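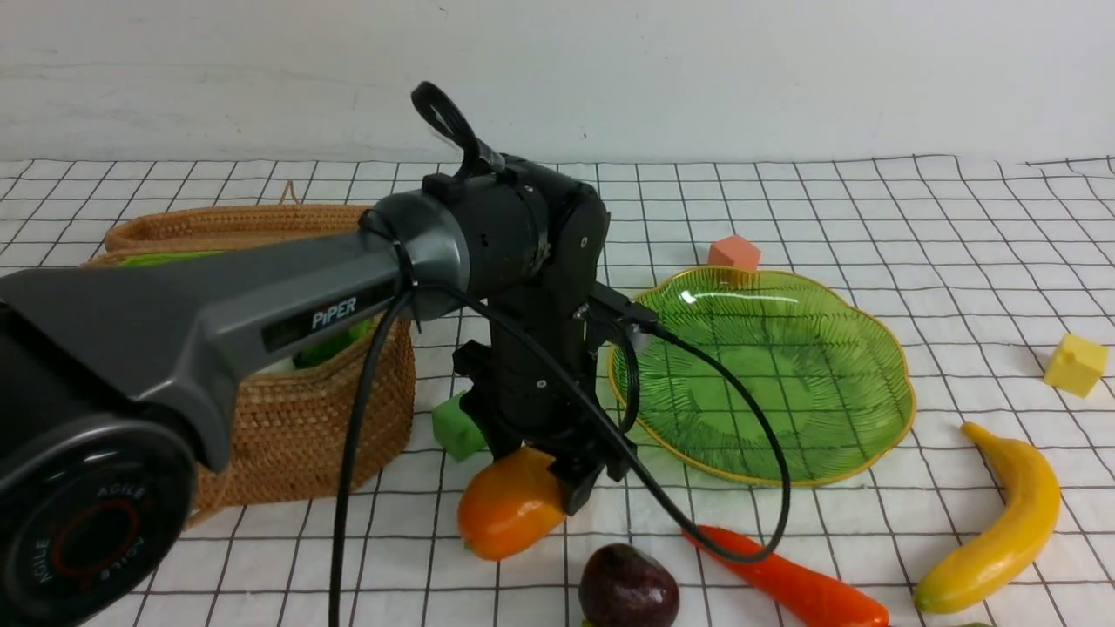 Zoker
Mangoes keep going bad on me before they ever get soft. Bought a box of 13 and so far more in the trash than in my mouth. Some stay rock hard for a week and then the stem end goes black, some get wrinkly and are still sour inside. I put them in a bowl on the counter by the window, kitchen gets pretty warm in the afternoon. Color is no help to me at all. I see one like that orange mango sitting on the grid tabletop and think great, orange, cut it tonight, and then I cut mine and it's pale and crunchy around the seed. Or the opposite, green all over and perfect inside. So what am I supposed to go by? And is there a way to speed them up that doesn't rot them? Paper bag, rice, the fridge, I've heard all of it and tried about half, probably wrong. Kids want them for lunch boxes so I need a few ready at a time, not the whole box on one day. Thanks in advance, sorry if this was asked before, search on here is broken for me today.

Posted in Fruit & Vegetables on Bivbridge, 10/4/22

Curka
Forget color. Depends on the variety, some never turn. Go by feel and smell. Hold it in your whole hand and squeeze a little, don't poke with your thumb (that's a bruise tomorrow). Should give like a ripe peach or avocado. Then smell the stem end. Sweet smell, good. No smell, wait. Sour or boozy smell, too late, or cut it right now and see what you can save.

For the window thing, stop doing that. Sun through glass cooks one side. You get a soft side and a hard side and then you think it's ripe and it isnt. Shady part of the counter, one layer, not piled up in a bowl. The bottom ones in a bowl always get soft spots from the weight.

Paper bag works. Fold the top over loose, don't seal it. Put two or three mangoes in with a banana or an apple. Check every day, every single day, I mean it, they go from hard to done faster than you'd think. Plastic bag is no good, gets damp in there and that's where your black stem ends come from I bet.

What I do with a box: sort it the day it comes home. Softest ones on the counter, next softest next to those, the really hard ones somewhere cooler like a hall closet. Move a few to the paper bag when you want them. That spreads it out over a week or more and you're not eating mango at every meal.
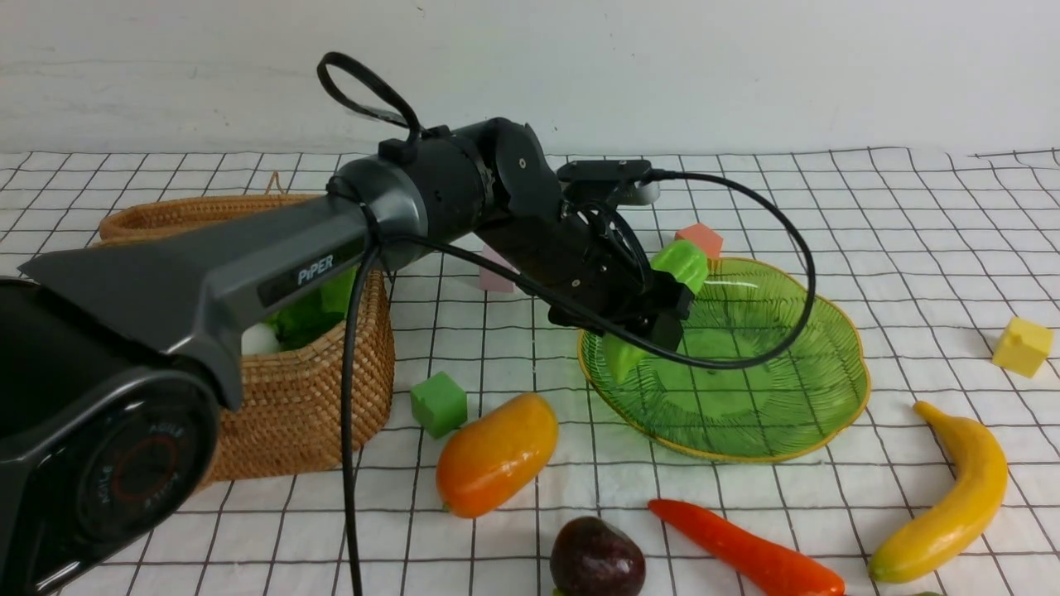 Should you wash them before they go in the bag? Wait and wash them right before you cut, then dry them off. If they came home sticky with sap you can wipe that off with a damp cloth, but let them dry all the way before they go anywhere closed. Water sitting around the stem is asking for mold.

Oh and wrinkly plus sour usualy means picked too early. Nothing you can do at home fixes that. They shrink instead of ripening. Take them back if the store will let you, or grate them into a salad with lime and salt, use them like a green mango. Pretty good that way. Also chutney.

Lunch boxes: cut the cheeks off, score, scoop out the cubes, squeeze of lime. Keeps fine until noon with an ice pack. Don't cut it the night before if it's already real ripe, goes to mush.

141 people found this helpful
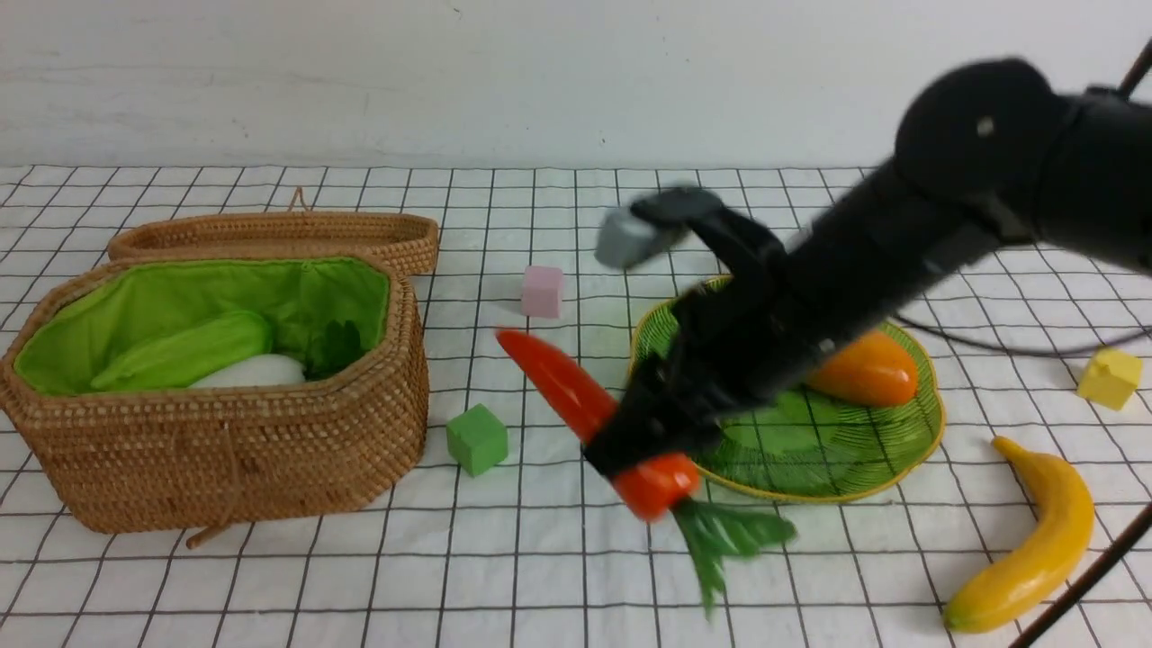
Zwahlen
Mostly agree with Curka but the fridge part got left out and that's where people lose half the box. Rule is simple, never before it's ripe, always after. A hard mango in the fridge pretty much stops. Take it out a week later and it may never come around, gray streaks inside, no taste. I did a whole bag that way in June. All garbage.

Once it gives when you squeeze, put it in. Mine is set right under 40 and a ripe one lasts me a good five days in there, whole, not cut. Cut pieces in a tub with a lid, a few days, smell it first.

Rice bin works too if you have a big one. Bury it, check it every day, twice a day when it's close. Faster than the bag at my house. Easy to forget about though and then you have a rice bin you dont want to open.

And if they all hit on the same day anyway, freeze them. Peel, cube, flat on a tray so they don't stick, then into a bag. Smoothies all winter. Kids eat them frozen right out of the bag at our house, no complaints.

Zoker
ok moved them off the window, sorted them on the counter. Three in a bag with a banana. Two with the black ends I cut open, one was fine past the bad part, other one went out. Is it ok to leave the bag on top of the fridge or is that too warm?

Curka
Top of the fridge is fine if it's not hot to the touch up there. Just check them more.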